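Tray questions, answered
Last updated March 5, 2026

I get a lot of messages about the long black trays we use at Neswood, so I've put the usual questions in one place. Shout if yours isn't on the list!

What are they for?
Keeping one job's bits together, mainly. Each one is an open shell with a raised rim, so small round parts don't wander off across the shelf (mine used to, constantly).

How many do I need to start?
I'd say 4. We've got 34 now, but that crept up on us over a couple of years and half of them live in a cupboard.

Do they have to go on a yellow surface?
No, any colour will do! I just like yellow because black shows up so well on it, and I can tell from the doorway if one's been left out.

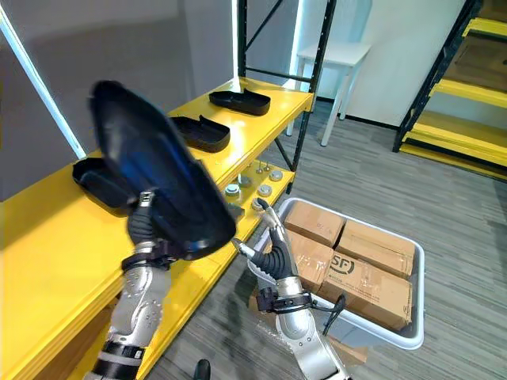

White or pale grey would do you nearly as well. Dark worktops are the ones I'd steer clear of, having lost a tray on one for most of January.

Can I stack them?
You can, but I don't. I stand them in a line with a bit of space between, long sides facing, and then I can get my fingers round the rim without knocking the next one.

How do you clean them?
Warm water, a drop of washing-up liquid and a soft cloth. Leave them 10 minutes on a towel, then tip them up to check the dips in the bottom, where the grit likes to hide.

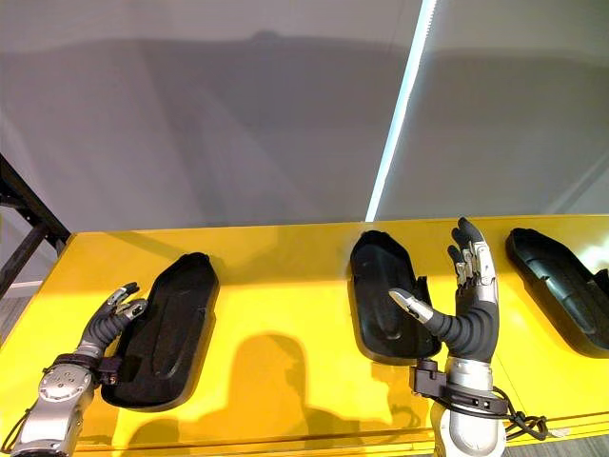 Tamuno wrote in to say that a dry paintbrush gets into the corners far better than a cloth, and that washing can wait until the end of the month. Fair enough, I've tried it since and I'm keeping a brush by the sink.

Will they fit the Allent shelves?
Yes, on the deep ones. The narrow ones are a squeeze and I'd measure first.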